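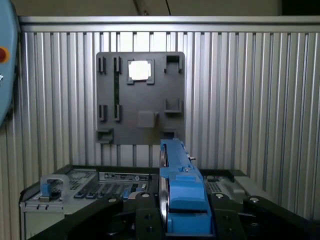 The Tadari board on a ribbed aluminum wall, holders fitted.

Review: Tadari square mounting board

I bought the Tadari board in July to get small parts off the bench. It is a square dark gray board with rounded corners, and the clips and brackets attach to the front. Mine cost $99 with the holders.

The narrow slot clips are the best part. A slim circuit strip sits in a pair of them and stays put when I bump the board. The open bracket in the top corner is handy for things I pick up all day. The shallow ledge with raised sides is less useful, and long screwdrivers tip out of it.

Fitting took two evenings. The instructions are poor and skip the bottom brackets entirely. I have also had a Notar board, which was cheaper, but its clips loosened within a month.

Dark gray shows dust. Wipe it with a dry cloth.

I would buy it again, with more slot clips and no ledge.

Visitación Sotomayor

Related reviews
Dullex drawer dividers
Şimşekoğlu bench vise
Notar wall board

Last updated: July
Contact | Copyright | Back to top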